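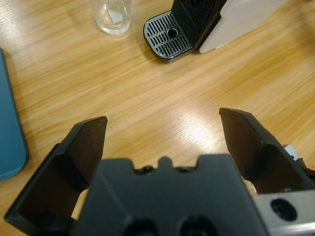
Which finish is on the honey-colored tables, and can I put more of it over a dull spot?
The tables have a Rellora hardwax oil. A dull spot can be re-oiled on its own as long as the old coat is sound and the surface is clean and dry.

Ticket: Tabletop, room 4
Category: Furniture / surfaces
Priority: Low
Status: Open, waiting on second coat

Reported
User says the top feels rough along the grain near one end and a damp cloth drags on it. Wants to know if the table can stay in use. Room is booked again Saturday.

Log

1. Checked the top by hand with the overheads off and a flashlight held low. Grain raised over a patch nearly 20 cm long. No cracks, no lifting at the joints. Table can stay in use, no liquids.

2. Asked what it gets wiped with. Answer: the Estau degreaser from the supply closet, undiluted. Label says to dilute for oiled wood. Moved the bottle to the metal benches shelf and left a spray bottle of plain soap solution in its place.

3. Water drop test, 3 drops. Two beaded on the good area. The one on the rough patch soaked in and left a dark ring, gone by the next morning. Finish is worn through there — wood underneath is fine.

4. Sanding. The closet only had 100 grit, too coarse for this. Ordered finer sheets from Faston. They arrived in February with the oil. Sanded with the grain, light pressure, vacuumed, wiped with a dry cloth.

5. First coat of oil, thin, buffed off after 20 minutes. Left overnight with the window open a crack. Rough feel is gone. Patch is slightly more matte than the rest when viewed toward the lights.

6. User asked if the matte area is a defect. It isn't. The overheads glare hard off that top and any difference in sheen shows up. Second coat should close most of the gap.

Remaining
Second coat, same method. Repeat drop test after it cures. Used oil rags go flat outside to dry, not in the bin.

Related
Pană table in the hallway is lacquered. Do not use this procedure on it — separate ticket.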